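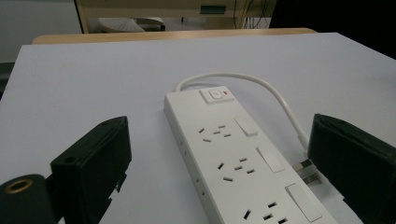
*A power strip with its indicator light on.*

# Finding out what your apartment eats when you're not looking

My electric bill for February was higher than the one for January, and I had been away for nine days of it. I blamed the refrigerator. The refrigerator was innocent. The culprits were a dozen small objects that I thought of as "off," a word manufacturers use loosely.

This is how I tracked them down. It takes an evening, a notebook and a willingness to crawl behind furniture you had hoped never to move again.

## What you need

- A plug-in watt meter. Mine is a Grideo, borrowed from Hawi Assefa and by now more or less inherited.
- Paper and pencil. A spreadsheet works too if you want to feel employed.
- A flashlight.
- Your last bill, for the price per kilowatt-hour.

## Step 1: Walk the rooms

Go around and write down everything that is plugged in, used or not. Do this before you measure anything. People who start measuring right away get excited about the television and never reach the hallway.

Look for lights, clocks, warm plastic bricks, and anything that answers to a remote control. If it can be woken up from the couch, it isn't fully asleep. My list included a printer I had last used to print the manual for the printer.

## Step 2: Measure each thing twice

Plug the meter into the wall and the device into the meter. Write down the watts with the device running, then turn it off the way you normally would and wait two minutes. Write that number down as well. The wait matters, as a lot of electronics keep busy for a while after you've dismissed them.

Skip anything hardwired, and leave the stove and dryer alone. Check the meter's rating before you try a space heater on it.

Watch for numbers that jump. A game console may sit at almost nothing, then perk up to fetch an update. For those, leave the meter in overnight, read the total in kilowatt-hours, and divide by the hours.

## Step 3: Do the arithmetic

Add up all the "off" numbers. Multiply the total watts by 24, then by 365, then divide by 1,000. That gives you kilowatt-hours per year. Multiply by your price and you have the annual cost of owning things you aren't using.

My total was 63 watts. Worked through, that comes to just under 552 kilowatt-hours a year. I did it again with a different pencil and got the same answer.

## Step 4: Sort into three piles

**Leave on.** Router, refrigerator, medical equipment, anything that records or protects. Don't be a hero about the router. Rok Kneževič was, and his household stopped speaking to him until breakfast.

**Unplug for good.** The printer. The second clock radio. A speaker dock for a phone that no longer exists.

**Group and switch.** Things that are only useful together, such as a monitor, speakers and desk lamp. Put these on one strip with a master switch and place it where your hand already goes. A switch behind a bookcase is a decoration.

Keep heaters, kettles and other hungry appliances off strips entirely, and never plug one strip into another.

## Step 5: Measure again in a month

Repeat the rounds. Some things will have crept back. Silvana Rezende, who lives upstairs and does this with far more discipline, tapes a note beside each outlet saying what belongs there. I tried that. The tape fell off and the clock radio returned.

Compare the new total with the old one, and hold off on comparing bills until you have two from similar weather. One cold snap will bury all your good work and you'll go back to blaming the refrigerator.

Hawi would like the meter back by the end of the month.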